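Grasp planner keeps choosing the waistband on crumpled clothes

Forum › Manipulation software › Perception and planning

drimar_dan
Wed 29 January

Okay, I need some other eyes on this. We've got a two-arm cell doing laundry sorting, and I swapped our old heuristic grasp picker for a learned one (small network, takes wrist depth plus color, spits out a grasp heatmap). On towels it's great! On shorts it has become completely obsessed with elastic. Anything gathered or ruffled lights up like a Christmas tree and the planner goes straight for it, even when there's a nice flat hem a hand's width away.

I trained on 600 labeled grasps, and 124 of those were shorts. I went back through the shorts labels last night and yeah, lots of waistbands. So maybe I did this to myself – but I also down-weighted them and the bias barely moved.

Wrist view from the cell, two red pieces on the table and the other gripper on the striped trim:
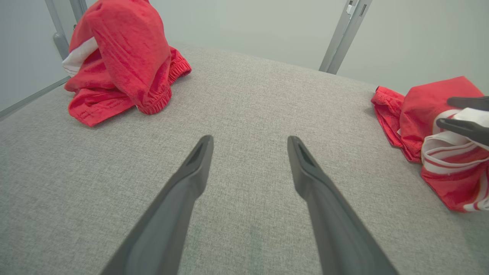

Does the heatmap need to run on every control tick?

Once per approach is enough for cloth that's lying still, with a cheap check right before the fingers close to make sure the surface hasn't moved.

I put that bit in because three people asked me in chat. Anyway, the elastic thing. Ideas?

evano77

How are you scoring the grasps? If the label is only "did the fingers hold on to something," elastic wins every time. It's thick, it bunches up, it's super easy to pinch. Your network learned exactly what you asked it to. Score the grasp by what the next step needs and I bet half of this goes away.

drimar_dan

Hold or no hold, yep. The next step is a lift and then a regrasp with the second arm, so I guess I could score on whether the regrasp planner finds a solution. That's slow though, nearly 19 seconds per candidate on our box.

Nima Ghaffari

I'd disagree with evano77 a little. Changing the score is fine, but I don't think it's the first thing to fix. I'd look at the depth input. We had the same obsession on the Turkier stack, and the cause was our depth normalization. We scaled each crop by its own min and max, so on a tall pile the flat parts got squashed down to almost nothing and only the wrinkly stuff had any contrast left. The hem was basically invisible to the network. Try a fixed range measured from the table plane. It's maybe five lines of code, and you'll have to retrain.

evano77

Fair, but he's got color too. A hem has stitching, it should show up there.

Nima Ghaffari

Should! At wrist resolution, after downsampling, I wouldn't count on it. Red on red stitching is pretty much one pixel of nothing.

abreu_fan

Going to be the grumpy one here. Why learn this at all? Abreu's edge finder plus a collision check got us through a whole season of shirts and I could debug it with print statements. Every time somebody on our team trains a heatmap I lose a week.

drimar_dan

@abreu_fan I ran that kind of setup until last April and it fell apart on piles. Flat stuff, sure.

Update: I did the fixed depth range first (it was the quick one) and retrained overnight. On my 43 held-out shorts crops the peak moves off the elastic on a lot more of them, and the hems finally have some heat. Still grabby on the really tall piles. So Nima gets the first point, and I'm trying evano's scoring next with the regrasp planner running offline so the 19 seconds doesn't hurt.

evano77

Cache the failed candidates too. You'll want them as negatives later.

abreu_fan

Post the before and after heatmaps when you have them, I'm willing to be annoyed.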